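The delay that Wustside's engineers spent most of the spring chasing was 31 milliseconds long, and it was in the wrong place. Their two-arm stack, Skimstead, took wrist images and joint readings on separate threads and stamped each one on arrival at the host. Joint readings came in at 100 Hz with little jitter. Images waited in a USB buffer first. By the time the planner paired the two, the arm had moved on, and every grasp pose was computed from a view the wrist had already left.

At slow speeds the error disappears into the compliance of the fingertips. At working speed it showed up as a lateral miss of 9 millimeters, always in the direction of travel. The team retuned the controller twice before anyone plotted the miss against velocity and got a straight line.

"We had been calibrating the hand-eye transform against a moving target," says Ulla Öberg, who maintains the perception code. "The solver absorbed the lag into the rotation. The residuals looked fine."

The fix is a small service called Oser. It estimates the offset between each camera clock and the joint clock, then interpolates joint state back to the exposure time. The estimate is refreshed while the arms run, using short wrist rotations that the planner inserts when neither arm is holding anything.

Collision checking needed a separate change. Skimstead models each arm as a chain of capsules, and the original model stopped at the bare joint housings. Brackets and cable loops were missing. 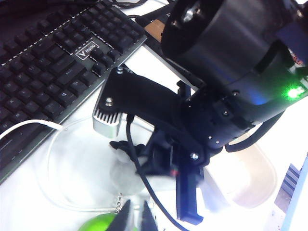
Öberg's group now adds padding per link, with a wider margin on the wrist, where a cable can swing outside the rigid envelope. The padding cost the planner 23 percent of its reachable poses over the desk. Some of that came back when the margin was made a function of joint angle, so that a cable pulled tight takes up less room than a slack one.

What remains open is the other arm's view. Each wrist camera sees its neighbor at close range, and the depth filter still treats that as clutter to be segmented. Masking it from the kinematic model works only as well as the time alignment does, so the mask is now generated after Oser has run.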